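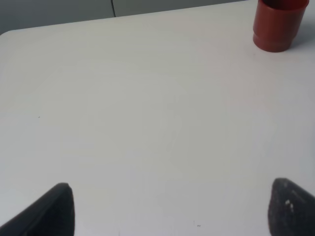 *Fig. 1. Wrist view, gripper open, red cup at upper right.*

## 4.2 Pour task setup (Virkitz Planner)

1. Open the **Wrist** stream. Set exposure to 800.
2. Jog until both fingertips show in the lower corners. Save the pose as `home`.

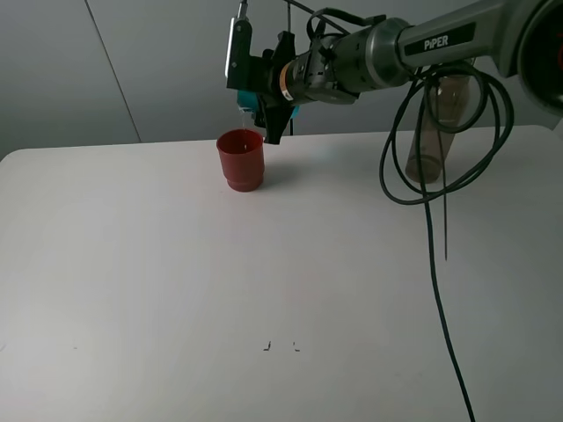
*Fig. 2. Side view, gripper over the red cup.*

3. Set `pour_target` to `cup_red`. Keep `tilt_rate` at 10 or below.

**Caution:** Check cable slack before raising `z_max` above 200.

4. Retract the arm and run `scan_table`.
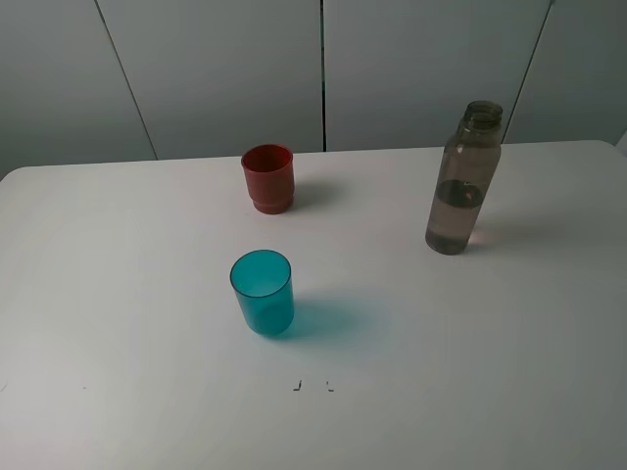
*Fig. 3. Fixed view for `scan_table`: two cups and a bottle.*

5. Confirm one label per object. Redraw the mask by hand if the clear bottle is missed.
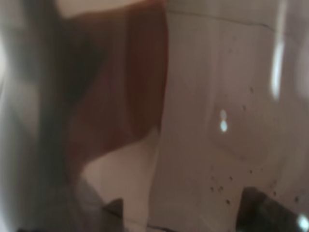 *Fig. 4. Wrist view at close range, clear plastic at right.*

**Note:** Wrist depth is unreliable at this range. Set `depth_source` to `fixed`.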